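Snack Table Pilot: Progress Report to the Maltlow Fund
Submitted by the Fahy Building front desk
September 20, 2024

You asked for a short report at the halfway mark, and for one that did not use the word "journey." We have tried to respect both requests, though the first gave us more trouble.

Background, for anyone on your side who is new to the file

The Fahy Building has a lot of meeting rooms and no cafeteria. The vending machine on the ground floor was taken away in spring and left behind a clean rectangle of floor, which is still the cleanest floor we have. The Maltlow Fund agreed to pay for a self-serve snack and light lunch table, to be set up, stocked and looked after by the front desk, with the understanding that we would report on what went well and what had to be moved, swapped or apologized for.

The grant has two parts. The first covers display pieces: racks, trays and baskets. The second covers stock. It does not cover staff time, as you pointed out in your letter and as we have pointed out to each other since.

What has been done

The display pieces are in use. We went with clear acrylic steps for anything that stands up or comes in a wrapper, and wicker for anything people like to rummage in. The supplier, Lamell, sent the first set of steps in the wrong depth and then replaced them without argument. We had prepared an argument and it went to waste.

Drinks have their own rack now. In the first week they shared with the candy, and anyone reaching for a cola dragged a chocolate bar forward with a sleeve. Giving the bottles a two-step rack solved this. It also means that a missing bottle can be noticed from the desk by someone who would prefer not to stand up.

The sandwiches took longer. They started out in a deep box, where the lower ones acquired the shape of the upper ones. They are now kept few at a time, in a basket wide enough to lay one on its side with the filling showing. People want to see what is in a sandwich before they commit to it. We had signs describing the fillings, and they were read mainly by the person who made them.

The larger stepped stand holds candy bars, small boxed items, cookies and the little lidded cups. The cups are our main open question. They are the only stock we have that will roll, and when stood upright at the edge of a step they tend to come down in the night. For now they are laid on their sides with a step edge to stop them, which looks careless and works very well.

Packets of crackers and puffed snacks go in a plain white tray. There is no system in the tray. We tried one by color and it lasted until midmorning.

What has not been done

The label holders are still in their box. They clip onto a shelf edge a little thicker than any shelf edge we own. Paltotik, who sold them to us, have suggested that we pad the shelf edges. We are thinking about how to reply.

The written restocking guide exists as a draft. It is two pages long, and one of those pages is about napkins. We will cut it before it goes to you.

We also have not settled the payment question. The honor box has been more honorable than expected, apart from a quantity of foreign coins that we would like to put down to our international visitors. A card reader has been requested from the building office, and the request has been acknowledged twice.

Spending

Of the stock money, $100 remains for the rest of September. The display money is spent except for another $100 held back for breakages. Nothing has broken so far, although the reserve is being watched with interest by those of us who would like a second drinks rack. Receipts are in the folder sent separately, including one for wicker that has been through somebody's wash.

Next steps

We would like to keep the layout as it is until the end of the month and resist improving it. Most of our trouble so far has come from improvements. After that we plan to:

Finish the restocking guide and post it inside the supply closet door
Return or replace the label holders
Decide whether cookies belong with the candy or nearer the sandwiches, a matter on which the front desk is divided and will probably stay that way
Ask regular users of the rooms what they would like to see more of, and brace for the word "kale"

If the Fund is open to moving a little money from breakages to display, we would be glad to put that in writing. We understand that asking for it in a progress report is poor form.

The table, the sandwich basket and the stepped stand:

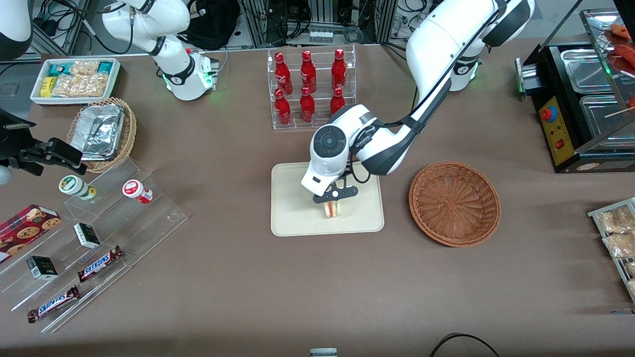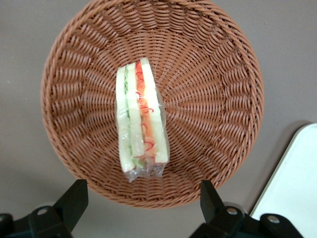
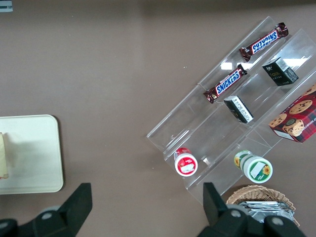 Filed under: Grant Reports, Shared Spaces

Questions about this report can be left at the Fahy front desk during opening hours. The next report will cover the remaining half of the pilot and should be shorter, as the napkin section will be gone by then. Please send any comments on the spending section before we place the next stock order, and tell us whether you would still like the receipts on paper.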